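Does a banana need its own plate?

Ritva Miettinen has been selling the short table for long enough to be tired of the first question, so I asked it anyway. What does anybody get for their money that they couldn't get by clearing the kitchen worktop and putting out some fruit?

"They get told when to stop," she said. "You'd be surprised how few people can stop."

I wasn't sure I would be. We were talking in Staltach, where she teaches the method she calls Iner, over two mugs of tea that she had moved to the windowsill before we sat down. Iner is meant for small children, and for the adults who are trying to teach them to lay a table, name what's on it and put it away again. You take a plain surface, a plate, a bowl, a few things to eat or things that look like things to eat, and one object that has no business being there. The booklet costs £20. The course costs £400, which is the part I had come to ask about.

She doesn't flinch at the figure. Her answer is that the course is for nursery staff, who will use it every morning, and that the booklet is for everyone else. It has sold 1,535 copies. When I said that didn't tell us whether it had done any good, she agreed at once and then went on as if I'd said something else.

"Look at the colours first," she said. "Orange, green, yellow. A child of three can say all of those. Now you have something to talk about before you've even got to the names."

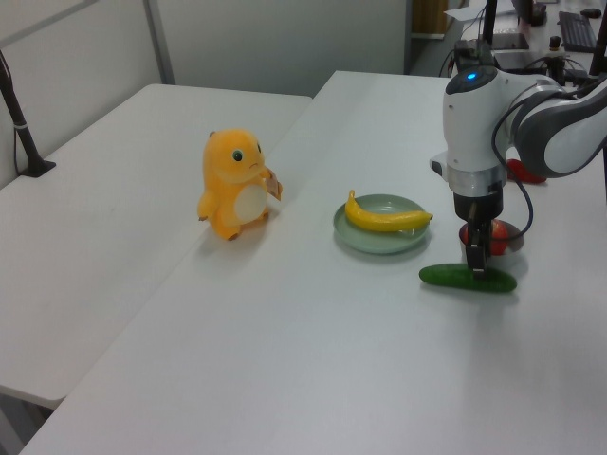
Far too bare, according to one comment left under our short notice about the method in July: a child's table at home has crumbs, a cup, somebody else's elbow and last night's drawing on it, and a child who learns on a blank one will be lost at the real thing. I read this out to Miettinen in full. It seemed to me a fair point and I wanted to hear her deal with it.

"It is a fair point," she said. "But they don't stay on the bare table. They start there. You don't teach someone to swim in a storm."

I said people do learn to swim in cold lakes with their cousins jumping on them. She laughed, and said she had learned that way herself and still hates putting her face in.

The idea goes back to a list. Years ago, working for a shop-fitting firm in Otero, she wrote down every object in her mother's kitchen, drawers included, and arrived at 2,145. She still has the notebook. Most of the entries are dull ("skewer, bent") and she read me a page of them with what I can only call relish. Her mother used very few of the things, she says, and always the same ones: a metal bowl, a pale plate, a knife with a mended handle. The rest had to be lifted out of the way every time.

That sounded to me like an argument for throwing things out, and we've all read plenty of those. She says it isn't. She has kept nearly all of it, skewer too. What interested her was how the things in use sat next to each other, and how quickly her mother could find them without looking.

So the plate in Iner has a low rim, and the food on it is allowed to stick out over the side. The bowl is small enough that an apple fills it. A child can see at a glance that the apple is in and won't be tempted to add three more. I asked whether she had tested other bowls. She had tested "some". I asked how. She had put them out and watched.
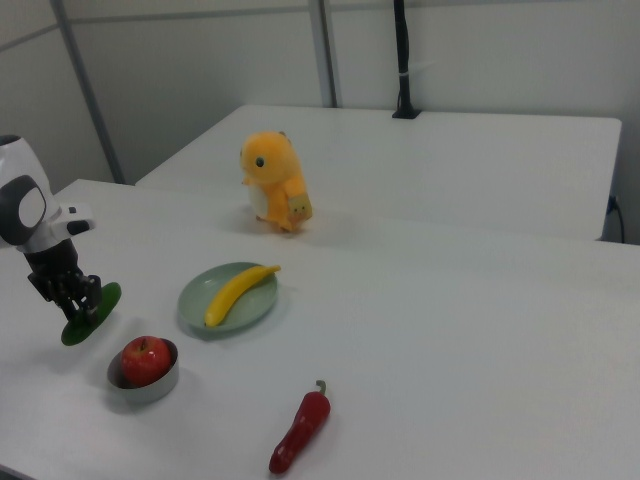 Watching is most of what she offers as proof, and I kept coming back to it. She has no comparison group. She has notes from the nurseries, which are friendly, as notes from people who have paid £400 tend to be. When I put it to her that a child who sits with an attentive adult for a quarter of an hour every morning will probably learn the word "cucumber" whatever it is lying on, she took a while to answer.

"Probably, yes," she said. "But the adult has to sit down. If the table is set out ready, the adult sits down. If it isn't, they're still hunting for the bowl when the child has gone off."

I thought that the best thing she said all afternoon, and told her so. It is also a long way from what the booklet claims, which is that the arrangement itself "settles the eye". She said she'd take that line out of the next printing. I'll believe that when I see it.

We moved on to the chilli. Parents object to the chilli. They don't want it handled, and they don't see why a two-year-old should need the word. Miettinen's view is that it is red like the apple and long like the cucumber, and that a child who can tell you why it is neither has done some proper thinking. A plastic one will do perfectly well, she says, and in a house with toddlers she would insist on it. She is less keen on plastic apples, for reasons I couldn't get her to explain.
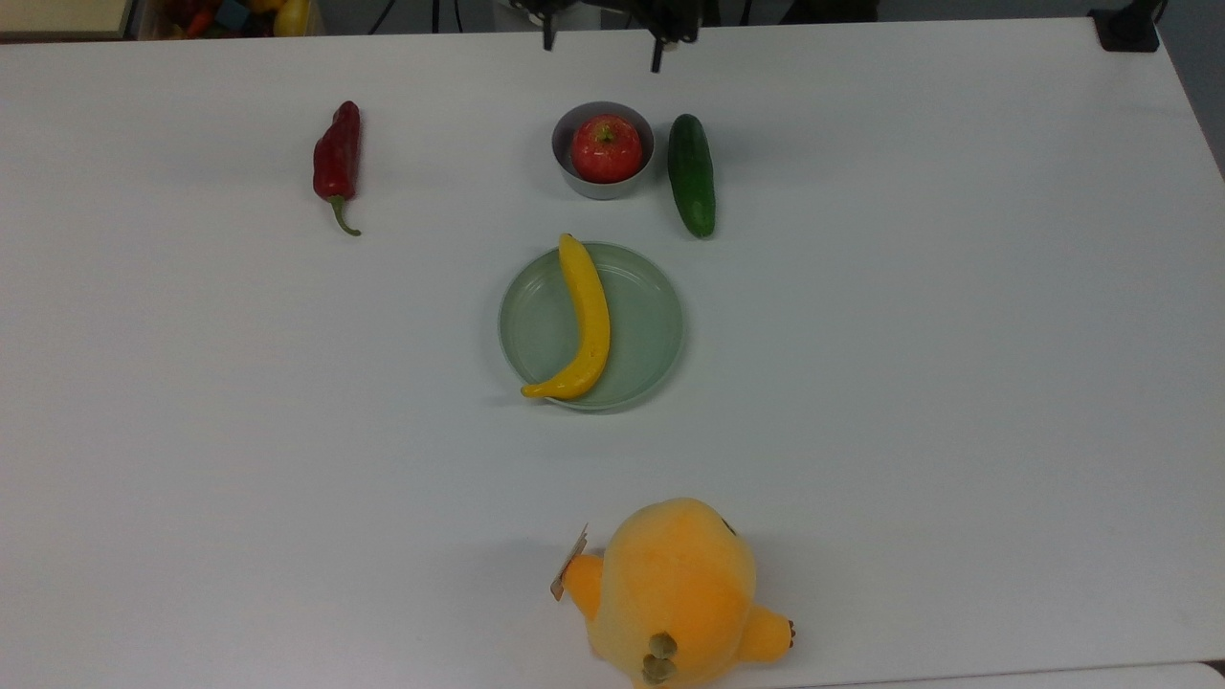
The thing that doesn't belong

Every Iner table has one object on it that can't be eaten and can't be eaten from. Usually it's a soft toy. I had taken this for decoration, or possibly a bribe.

"It's the one they tidy last," she said. "Children will put the banana away for you. They won't put him away. So he stays, and they stay with him, and you get the rest of the table cleared."

Does it have to be orange? No. Does it have to face the plate? She prefers it to, and couldn't tell me why, which I found oddly reassuring after so much certainty about bowls.

A supplier called Semple has offered to box the whole lot and sell it as a set. She has turned them down twice, on the grounds that people already own a plate. I pointed out that people already own a table and a child too, and she charges for telling them what to do with those.

"Yes," she said. "I do."
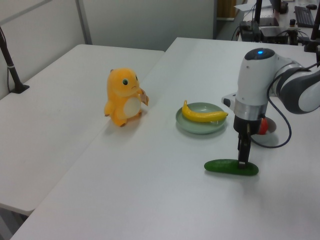
Cucumber on the table, banana on the plate, soft toy standing by.

Before I left I asked what she had on her own kitchen table at home. A radio, she said, and the post, a tin of buttons, and a lamp she's been meaning to rewire -- and she eats standing up at the sink most nights.

I bought the booklet. The chapter on putting away is sensible and could be read in ten minutes. The chapter on the eye I would skip.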